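3.2 Materials and Tray Layout

The sorting sets used in the study were assembled from low-cost objects of the kind already found in many preschool classrooms. Each set was placed on a plastic tray with a raised rim. The rim served two purposes in the design. It kept small items from rolling onto the floor, and it gave the child a clear work area that could be carried from shelf to table without being taken apart. Trays were preferred over open baskets after the November pilot, in which children working from baskets tended to pour out the contents before looking at them.

Objects were selected to differ along more than one dimension at a time. Earlier work with the Mimari sorting cards had used flat printed shapes in which color and outline were the only usable features. Children who sorted the cards by color could not easily be told apart from children who sorted by whatever feature they had noticed first. Physical objects allow the child to group by color, by outline, by feel, or by what the object is for, and these groupings compete with one another. A soft triangle and a hard wedge, for instance, may be placed together on the basis of shape or kept apart on the basis of touch. Figure 2 shows one of the layouts.

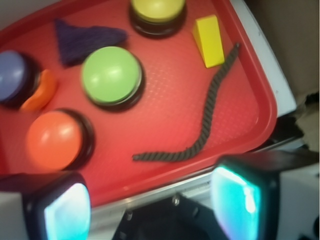
Figure 2. Mixed layout on the red tray, with domed push buttons, a fuzzy triangle, a yellow wooden block, a braided rope, and a curved orange piece.

The push buttons form the only group in the mixed layout whose members share a single form. All four have a round domed cap on a black base, and they differ in the color of the cap: green, orange, yellow, and blue. They were included as an anchor category. It was expected that most children would bring the buttons together early in the session, and that the more informative choices would concern the items left over. The curved orange piece was chosen with this in mind. It is close in color to the orange button, though slightly darker, and has nothing else in common with it. A child who moves the curved piece to the orange button has set color above form, and the reverse holds for a child who leaves it out of the button group.

The yellow block plays a similar part with respect to the yellow button. It also offers a second possible match, with the dark purple triangle. The rope has no close partner in the layout. Items of this type, referred to below as singletons, were included in every mixed set so that the child could not complete the task by pairing alone.

Positions on the tray were left irregular. Objects were not lined up in rows, and like items were kept some distance from each other where the size of the tray allowed. The Abubakari protocol, on which the present procedure is based, calls for objects to be set out on a grid. This step was dropped. In the pilot sessions a grid appeared to invite children to treat the position of an object as part of the task, and several returned each item to its starting place after handling it.

3.3 Procedure

Each of the 46 participating children completed 5 trays in a single visit. The order of the trays was varied across children. The adult placed the tray on the table, said "Put together the ones that go together," and gave no further direction. No time limit was set. A tray was treated as complete when the child stated that it was finished or made no contact with any object for a full minute.

Groupings were recorded on paper forms and entered into the Deltix coding sheet on the same day. Objects touching one another at the end of a trial were coded as a group. Where a child had used the rope to enclose other objects, the enclosed objects were coded as a group and the rope was coded separately as a boundary. This use of the rope had not been planned for. It was added to the coding scheme during the first week at the Oneck site, and forms completed before that point were reviewed and recoded.

Comments made by the children during the task were written down as closely as possible to their own words. A total of 123 comments referred directly to a reason for placing objects together, and these form the basis of the analysis in Section 4.2. Comments about other matters were kept on the forms but were not coded.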